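Legendas atrasadas e episódio repetido na Sandine (ainda por resolver)

Estado: aberto
Categoria: reprodução / legendas
Aparelho: caixa Urlow ligada à televisão da sala, também testado no portátil

Olá a todos,

Abro este pedido porque já não sei para onde me virar. Ando a ver na Sandine aquela série de ficção científica irlandesa, "Rerden", a da estação de investigação onde a tripulação começa a receber mensagens de rádio enviadas por eles próprios (quem já viu, por favor não me conte o fim!). O problema é que a partir do episódio 3 as legendas em português aparecem atrasadas em relação à fala. No início é pouco, uma pessoa até aguenta, mas vai piorando, e a meio do episódio já estou a ler a resposta de uma personagem enquanto outra grita no corredor. Numa série em que metade da história depende de quem disse o quê e quando, isto dá cabo de tudo.

E depois há o episódio 4. Carrego no 4 e o que arranca é o 3 outra vez, com o título e a sinopse do 4. Da primeira vez nem desconfiei. Como a série anda às voltas com o tempo, pensei que era de propósito, que iam repetir a cena da câmara de descompressão com alguma coisa diferente, e fiquei ali todo contente à procura das diferenças. Vi quinze minutos daquilo antes de perceber que era mesmo o mesmo ficheiro.

O que já experimentei, por ordem:

Desliguei a caixa Urlow da corrente, esperei e voltei a ligar. Tudo igual.

Apaguei a aplicação e instalei de novo. As legendas vieram certas durante o genérico e os primeiros diálogos, fiz uma pequena festa, e depois começaram a fugir como antes.

Mudei para as legendas em inglês. Essas estão certinhas do princípio ao fim, por isso parece-me que o problema está no ficheiro das portuguesas. Só que a minha mãe vê a série comigo e não lê inglês, e eu a traduzir em voz alta não sou grande espetáculo.

Fui ao menu de acertar a sincronização. Dá para adiantar as legendas 300 milissegundos de cada vez, o que ajuda durante um bocado, mas como o atraso vai crescendo tenho de estar sempre a carregar no botão. Assim ninguém vê nada.

Testei no portátil, no navegador, com a mesma conta. Mesmo atraso, mesmo episódio trocado.
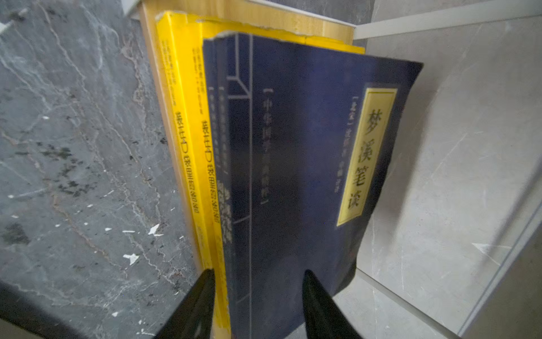 Entretanto escrevi para o apoio da Sandine pelo chat e responderam-me depressa, isso tenho de reconhecer. Pediram-me a versão da aplicação, o modelo da caixa e o minuto em que começa a falha. Mandei tudo. Depois disseram-me para verificar a velocidade da internet, e eu verifiquei, e está boa - mas também não percebo como é que uma ligação lenta me ia trocar um episódio pelo outro. Fecharam a conversa com um "esperamos ter ajudado" e tive de abrir outra.

Atualização, seg. 20 de dezembro: já tenho resposta da segunda conversa. Confirmaram que o episódio 4 está mal associado no catálogo português e que passaram o caso à equipa de conteúdos. Não me deram prazo. Quanto às legendas, dizem que não conseguem reproduzir o problema, o que me deixou um bocado irritado, confesso, porque eu reproduzo-o todas as noites sem esforço nenhum.

Fiz então mais um teste. Vi um episódio de "Ó Conaill", a minissérie do farol, que também é da Sandine e também tem legendas em português. Nem um atraso, duas horas seguidas sem falhar! Ou seja, a caixa está boa e a aplicação está boa. Voltei ao "Rerden" logo a seguir, sem desligar nada, e lá estavam as legendas atrás dos atores outra vez.

Reparei ainda noutra coisa, que não sei se interessa: os episódios 1 e 2 têm o resumo do que aconteceu antes separado, com botão para saltar. A partir do 3 o resumo vem colado ao início. Será que as legendas foram feitas para uma versão com outra montagem? Isso explicava um desfasamento fixo, mas um que vai aumentando já não sei. Quem perceber do assunto que me corrija.

Se mais alguém estiver a ver a série com legendas em português, digam-me por favor se vos acontece o mesmo e em que aparelho. E se alguém conseguiu ver o 4 verdadeiro, diga-me só se está disponível noutro idioma do menu (sem spoilers, a sério!). Deixo o pedido aberto e venho cá escrever quando a Sandine me disser mais alguma coisa.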